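Planning Your First Packing Cell: Questions We Hear Most

How much should we set aside?
More than the arm costs, I'm afraid! With a Clevance starter cell, the arm is often only half the bill, and the rest goes to grippers, guarding, cabling and training. We like to see 13 percent held back for surprises.

Do we need a special gripper for small, floppy goods?
Maybe not. Try the standard two-finger one first, on your own products – the tangly ones especially, like wired earphones.

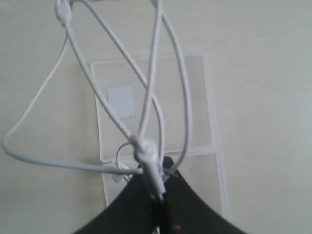
Send us a box of whatever gives your packers the most grief, and we'll run it at our Demissie shop for 2 weeks before you sign anything. There's no charge for that.

How long is the wait?
Around 18 weeks from deposit, so if you want to be running by April, please call us in the fall.

Can we lease?
Yes, through Cisix, over 7 years or less. Spare fingers aren't covered by the lease, so do budget for those separately.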